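Etach adds 24 printed tablecloths to its wipe-down range

September 2023

Etach has extended its table linen range with 24 new printed designs, made at its Nusside site and sold in the UK through Brarnico. The cloths have a woven face and a sealed backing, and are supplied in six sizes.

Each design was tested to 3,000 wipe cycles with a mild detergent. Colour change was graded after every 1,000 cycles. Hems are stitched and heat-set. Custom lengths can be cut from the roll.

Trade customers of Gosselin may order under existing account terms. The minimum order is six cloths per design.

Grids, stars and table storage

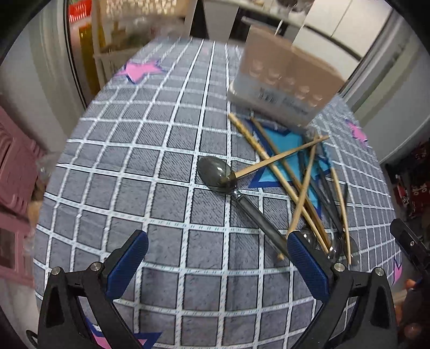
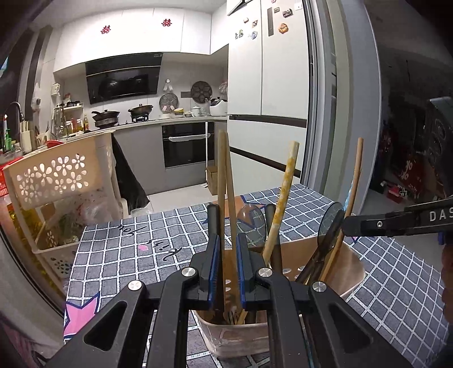

Care and availability

Wipe with a damp cloth. Do not tumble dry. Stock ships from the Nusside warehouse from September.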